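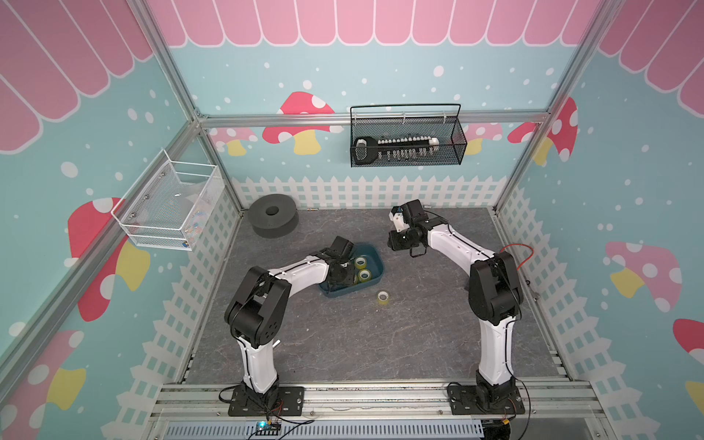
Buy the arms last, Jacqueline Picard told our planning group, and she would not budge on it. Price the table, the rail, the trays and the spares first, then see what is left for the arms. Most of us had done it the other way round.

Chapter 4
What It Costs To Put Two Arms On A Bench

By the end of this chapter you should be able to: write a parts list that a finance office will accept; split one-off costs from running costs; say when a second arm earns its place.

4.1 Start with the job

Not the catalogue. The job. For this chapter it is a small one - rolls of sticky tape, a plastic tray, two arms mounted on a front rail. Sounds like nothing. But write it out as a buyer and the questions come quick. How wide must the gripper open? Does it take a roll by the wall, or round the outside? What about a roll on its edge and not flat? Each answer changes a line on the quote.

Larow, the small-parts packer we follow through Part Two, skipped this step at its Teterton site. Ordered arms on reach alone. The fingers that came with them were too short for the deeper trays and the replacement set cost 145 pounds, plus a wait. Not a disaster. Just not in the budjet.

4.2 The three sheets

Keep three sheets and don't merge them, whatever the software wants.

Sheet A, bought once: arms, base plates, rail, enclosure, grippers.
Sheet B, bought again and again: fingers, cables, trays, the tape itself.
Sheet C, people: set-up, training, time lost while everyone learns.

Sheet C is the one left blank. Larow's first plan had 1687 pounds on Sheet A for the enclosure and rail, and nothing at all on C. The second plan, done in August, put 57 hours of staff time there. Better. Still low, as we'll see in 4.6.

Enclosures get argued over. Four walls or three, vents, lighting, how you reach in to clear a jam. Ask for the drawing before you ask for the price - a quote without a drawing is a guess with a logo on it.

4.3 Mixed stock

Suppliers like to demo with identical parts. Your stock wont be identical. Tape comes in different widths and core sizes, and some rolls are clear while others are yellowish. Put your own awkward mix in the tray and ask for the trial to be run on that. Get it in writing, with the date.
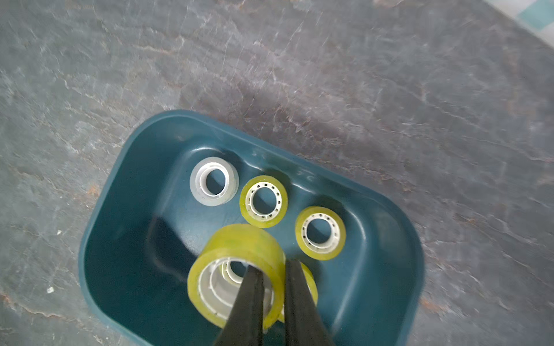

We were told the fingers would last up to 1565 picks before we'd want to check them, wrote a reader from Drandport, so where does that go, Sheet A or Sheet B?

Sheet B. Anything with a check interval goes on B, even if the first set came in the box with the arm. Enter the first set at nil and the next at full price. Same for cables. The Subramaniam worksheet at the back of the book has a column for it, headed "next due", and you will need it again for Exercise 4.2.

Now the second arm. Turn to your own job description from 4.1 and mark every step where one arm would stand waiting for the other.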